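Write the Rule Before the Task

In our lab at Rutmont we have 57 rules for people who work near the arms, and only three of them speak about food. I think this is the wrong proportion. When a gripper goes into a steamer basket, the questions are simple. Who cleaned the fingers, and when? Who may eat the dumplings afterward?

Zyanya Bautista wants these answers written before each session. I agree with her – a rule made after the work is only an excuse.

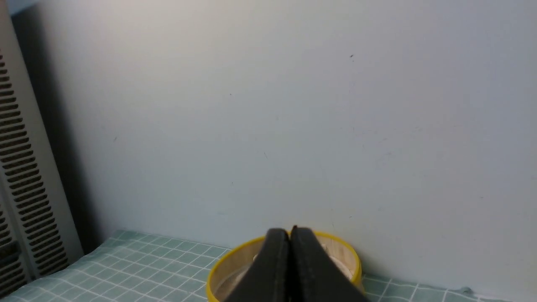
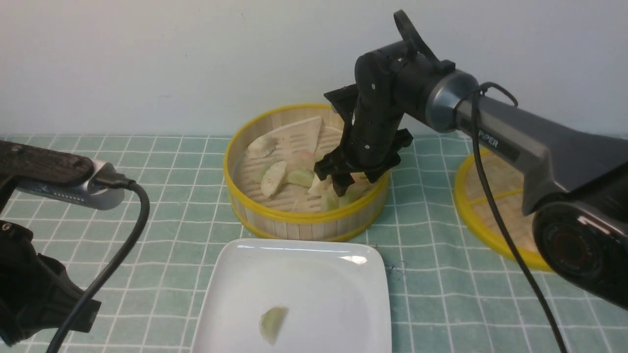

My colleague Finbarr Ó Dálaigh objects that the paper takes 15 minutes. I accept the cost. A kitchen cook also washes hands before touching the dough, and we do not call this time lost.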